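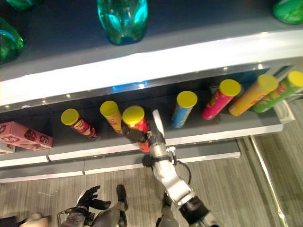 Anel Khumalo and Abelardo Herrera

Chapter 3
Does Shelf Placement Sell?

Ask a store manager why the snacks sit where they sit and you will probably hear that eye level is buy level. The saying is old, it rhymes in spirit if not in sound, and the evidence behind it is thinner than most marketing courses let on.

Start with the Figueroa survey of 1934, still cited in trade manuals. It reported that goods moved up one shelf sold better. Few who cite it mention that the prices were cut the same week. Was it the shelf or the discount? The survey can't say.

Later work is larger, though size alone doesn't fix much. Wirnetti, a display supplier, followed 2922 shoppers and found a strong effect for height. Wirnetti also sells tall shelving. When Zeyu Long went back over the same records, the effect held for only two kinds of goods, soft drinks and chips, and for those it was small.

We don't claim placement does nothing. A product no one can reach won't sell. In this chapter we ask how much it matters, for which goods, and who did the measuring. Read Section 3.2 before you try the exercises.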